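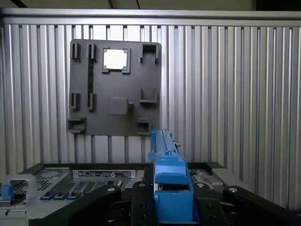 I said yes to helping with the robotics club before I knew what the season's project was. If I had known, I would probably still have said yes, but I would have asked more questions first.

The project is server maintenance. The students are supposed to teach an arm to take a part off a holder, carry it to a server chassis, and put it where it goes. Later there is a competition task built on the same idea, in March, with a scoring sheet that I have read four times and still find vague in the places that matter. Gholamreza Taheri runs the club and he is very excited about it. He has a slide that says data centers of the future will have no people in them. I have been hearing about rooms with no people in them since I was the age of these kids, and every one of those rooms I ever walked into had a guy in it with a flashlight.

So that's where I'm coming from.

The team calls itself Hodoroagă, after a word one of the students' grandmothers uses for a car that barely runs. I liked them right away for that. They named the arm Mastine. I don't know why and I stopped asking.

Let me start with the part I think is good. The mounting board is good. It's a dark gray panel that hangs upright behind the chassis, with all kinds of little brackets and slots on it, and the students argued over its layout for most of the fall. Narrow slots for the thin parts, a U-shaped bracket up in one corner, a wide boxy one down in another, a small square socket lower on the right. There were paper versions taped to a cabinet door before there was a real one. One kid wanted every slot to be the same width. Another kid (correctly) pointed out that then nothing would fit in any of them. I watched two 15-year-olds have a serious discussion about clearance, with calipers, and I thought, fine, this is worth my evenings.

Then there is the part with the learning.

The way it works, for now, is that somebody drives the arm by hand through the motion, again and again, and the recordings go into a model that is supposed to work out the motion for itself. The club has collected 200 of these recordings for the thin card task. After cleaning, which means throwing out the ones where the driver sneezed or the card hit the floor, they have 178. I asked what they would do if the model didn't work with 178. The answer was to collect more. I asked how many more. The answer was up to 800, because a team they follow online used a lot.

I have a problem with this and I told them so. If you ask how you'll know when it works, and the answer is "more data," you don't have a test. You have a chore. Before anybody records another run I want a sheet of paper that says what counts as a success. Is the card in the slot if it's leaning? Is it a success if the blue fingers let go and the card stays up only until somebody shuts the door? They had been scoring each other's runs by feel, and it will surprise no parent that everyone's own runs were scored a little higher.

We wrote the sheet. It took an entire meeting and there was grumbling. It's now taped up where the paper board layouts used to be.

Parviz Asadi, who is the quietest one on the team and the one I would hire, asked the question I had been waiting for all season. He wanted to know what happens if you move the chassis. Everything so far has been recorded with the server in the same spot and the board in the same spot. So we agreed on a trial: five attempts with things where they've always been, five with the chassis slid over by the width of a thumb. I'm going to keep the scores to myself until they've written them up, since it's their result and not mine. I will say that nobody has asked to add a slide about it.

Here is what bothers me more than the scores. There's a version of this club where the kids learn that the computer does the thinking and their job is to feed it. Taheri would say I'm being unfair, and he has said so, over the phone, at length. His view is that they'll be using these methods all their lives and may as well start now. Maybe. But I've also seen them spend forty minutes retraining a model when the trouble was a loose bolt on one of the black links. You can't see a loose bolt in a loss curve. You can find it by grabbing the thing and wiggling it — which is what a bored younger sister did, while waiting for her ride.

I've made a rule out of that. Wiggle first, train second. It's on the sheet too.

There's also the matter of Skaden, the software they use to label the recordings. I won't go on about it. The free version saves when it feels like saving. I have asked them to keep copies on a plain old drive and I'm told this is being done. I have not seen the drive.

Would I want Mastine anywhere near a server I cared about? No. Do I think the team can get a decent score in March? I'd put it as possible if they stop adding tasks. They currently want to do the thin card, the square socket and the latches on the front of the chassis, and I've suggested picking one. They've agreed to think about it, and I've raised two teenagers, so I know what that means.

Next meeting we're going over the board again with the calipers. If anyone reading this has been through the same event and understood the part of the scoring sheet about partial insertion, please write to me. I have three readings of it and they can't all be right.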